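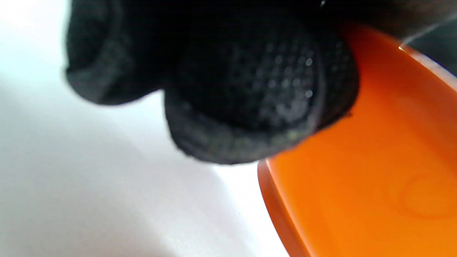 Conwood 家务小件图文集 说明文件

版本日期:7/5/22

一、内容概要

本数据集收录日常家务中小件物品的近距离照片和配套文字记录,主题是收拾、归类和存放。物品以厨房和储物间常见的小东西为主:盖子、瓶塞、夹子、挂钩、量勺、橡皮圈、旧电池盒、零散螺丝,以及整理时用到的手套、抹布和收纳盒。

全集共有照片2,349张,文字记录1,000条。一条记录可以对应一张或多张照片,也有少量照片没有对应记录,列在 unlinked.csv 中。

二、目录结构

photos/ 照片,按房间分子目录
notes/ 文字记录,每条一个文本文件
tables/items.csv 物品总表
tables/places.csv 存放位置表
tables/unlinked.csv 没有对应记录的照片
terms.txt 用词表
changes.txt 修改记录

房间子目录共7个:厨房、餐边柜、储物间、阳台、洗衣区、书桌、玄关。同一件物品如果在两个房间都出现过,以最后存放的房间为准,旧位置写在备注栏。

三、物品总表的字段

编号:由房间代码和流水号组成,不含空格。
名称:用用词表里的叫法。用词表没有的,先写通用名,再在备注里写俗称。
类别:盖与塞、夹与挂、量具、紧固件、布与手套、容器、其他。
颜色:只写主色。两种颜色面积相近时都写,用斜杠隔开。
表面:光滑、磨砂、织物、有颗粒、不确定。
配套:与之成套的物品编号。找不到配套的写“单”。
去向:留用、并入、送出、丢弃、待定。
备注:自由填写。

颜色和表面两栏以看得到的部分为准。材质没有单独设栏,早期版本设过,填写差异太大,后来删掉了。记录者确知材质的,可以写进备注。

四、关于盖与塞

这一类最大,也最难整理。盖子常常和容器分开放,过一段时间就对不上了。记录时的处理办法如下:

1. 先按口径分堆,再按颜色分。反过来做会多出很多返工。
2. 圆形扁平的物件,如果看不出是盖子、瓶盖还是垫片,名称写“圆片状物”,类别暂归盖与塞,去向写待定。
3. 内侧有螺纹的,在备注里写“有螺纹”。只看到外侧的,不推测内侧。
4. 待定的盖子统一放进 Radier 收纳盒,放到下一轮整理再看。到那时仍没有配套的,去向改为丢弃或送出。

本版共有400件物品归入盖与塞,其中标“单”的比例高于其他类别。使用者如果要做配套方面的统计,请先把“单”和“待定”分开,两者含义不同:前者已经找过,后者还没有。

五、关于布与手套

手套分针织、橡胶和一次性三种。针织手套掌面或指腹上带防滑颗粒的,表面栏写“织物/有颗粒”,两项都要写。只写“有颗粒”的旧记录已在本版补全。

手套戴在手上时,名称照写,配套栏留空。照片里只看到一只的,不写“一双”。

深色针织手套容易沾浮毛和碎屑,拍近照时比平时看更明显。浮毛不算破损,备注里不用写。指尖磨薄、脱线或颗粒脱落的才写,并注明部位。手套和抹布分开洗,晾干后翻回正面再放进抽屉,这是储物间目录里一条长期有效的规定,见 notes/ 下的“洗晾”一则。

六、照片的一般情况

大部分照片距离很近,物品不一定完整,也不一定都清楚。有些照片里手占的面积比物品大。使用时请注意:

不清楚的部分在记录中写“不确定”,不根据上下文补填。
大小没有统一参照物,不能由照片推算尺寸。
背景里的东西不进总表,除非在别的照片里单独拍过。
颜色未做校正,橙色与红色、深灰与黑色之间的界线以记录者当时的判断为准。

七、文字记录的写法

每条记录分三段:是什么,放在哪里,还差什么。第三段可以空着。例:

名称:量勺(小)
放在:厨房,第二层抽屉左格
还差:同套的中号

记录不写购买时间和价格。Brollisis 整理法里的“先清空再归位”在本集中没有强制使用,洗衣区和阳台两个目录是按这个办法做的,其余房间是边用边收。两种做法得到的位置表不太一样,前者位置名称较统一,后者重复较多,合并前需要人工核对。

八、已知问题

玄关目录的流水号有跳号,是删除重复物品后留下的,不影响使用。
书桌目录里“回形针”和“曲别针”两种叫法并存,下一版统一为回形针。
阳台部分照片逆光,表面栏的“不确定”偏多。
places.csv 中“Thampi 架”和“储物间窄架”是同一个架子,暂时保留两行,以免旧记录失效。

九、使用与修改

可以用于物品命名、归类和收纳习惯方面的整理与研究。转载时请保留本说明文件。发现名称或类别有误,请在 changes.txt 末尾加一行,写明物品编号、原内容和新内容,不要直接覆盖总表。总表每年12月合并一次修改,合并后旧版改名存入 old/。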